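About Trikico

Hi, I'm Svitlana Stetsiuk, and I started Trikico because I got fed up with writing the same pick-and-place program over and over again. Every time a part moved a little to the left, somebody had to walk over with a teach pendant and fix a waypoint. I did that job for years and I was pretty good at it, but I kept thinking there had to be software that could look, think a bit, and sort itself out.

So we make that software! We write the control, perception and planning code that lets an ordinary arm work inside things that were never designed with a robot in mind. Our main line of work right now is taking used desktop computers apart and putting them back together, which is a wonderful problem if you like small latches and terrible if you like sleeping (I like both, it depends on the week).
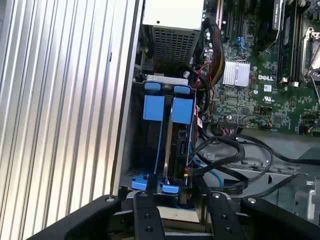

Our first product is called Vesden, and it's the planner. You give it a goal, like "get this drive out of its bay", and it works out the approach, the grasp, the pull and the way back out without bumping into anything it knows about. The hard part is the stuff it doesn't know about. Sheet metal stays put. Cables do whatever they want, and a collision model from the manufacturer's drawing has no cables in it at all. Our early versions treated every wire as a solid wall, so the arm would plan for a while and then politely refuse to do anything. Arsen Derkach rewrote that part in December, pretty much from scratch, and now cables get a cost. Brushing past one slowly is allowed, pushing into one is not, and snagging one stops the whole move. He still wants to rewrite it again, and we keep hiding the keyboard.

The perception side is called Clukero, and that's Vasylyna Symonenko's baby. It finds the things a planner cares about, meaning edges, tabs, slots, screw heads, anything you could grab or hit. She trained the first model on 1,135 images that she labeled mostly by herself, with headphones on, and I will always be grateful. Shiny metal was the big headache. A bright reflection off a flat bracket looks an awful lot like an edge, and the model used to be very sure about edges that weren't there. We now compare several views before the planner is allowed to believe anything, and when the views don't agree the arm backs off and takes another look.

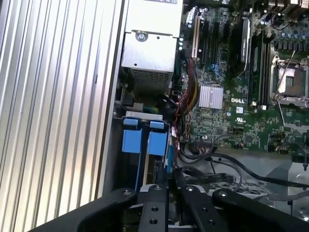 You don't need much to run any of it. Both packages sit on a regular Linux box next to the controller, and the planner talks to the arm in plain joint targets with a force limit attached. We replan every 20 milliseconds while the gripper is near a part. If you've used other tools you may find our settings page a bit bare. That's on purpose! I'd like you to change 5 numbers and get going, and the other settings are in a file for people who enjoy files (Arsen, mostly).

We also write down everything. Each run saves its camera views, joint positions, forces and every decision the planner made, with the options it threw away. Replaying a bad run at your desk with a cup of tea beats standing next to the cell trying to make it happen again, and it's how we've found nearly all of our worst bugs. My favorite was a frame transform with the sign flipped on one axis. Everything worked beautifully as long as the part was dead center.
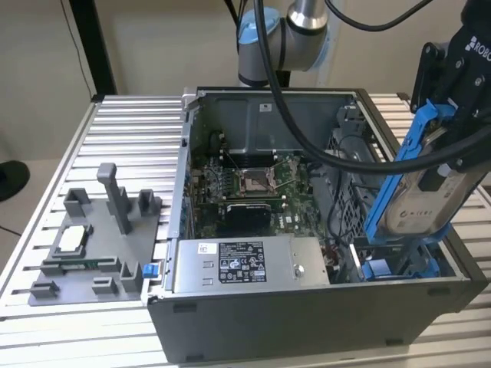
Caroline Lukumay wrote to us after her first month with Vesden to say that the replay tool was the reason her team kept it. "The planning is good, but I can open a failed insertion and see which constraint killed it. Before this we were guessing and turning the speed down." She also told us our error messages were rude, and she was right, so those got fixed in the next release.

Insertion, by the way, is what we're spending most of our time on now. Pulling a part out is forgiving, and putting one back in really isn't. A caddy that goes in slightly crooked will feel fine for the first stretch and then jam, so we watch the force the whole way down and let the wrist give a little. Stefaniia Sirko looks after that controller, plus our test suite, which has 700 simulated insertions in it and runs every night. If one of them fails she knows before I've had breakfast.
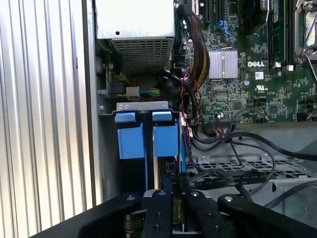

Drive bay work at Trikico, seen from the wrist.

We're a small company and we'd like to stay one for a while. When you write to us, one of the people on this page writes back, and if you have a strange part or an awkward box that your current software can't cope with, please send us a picture of it. We love those emails.

Page last updated 1/15/19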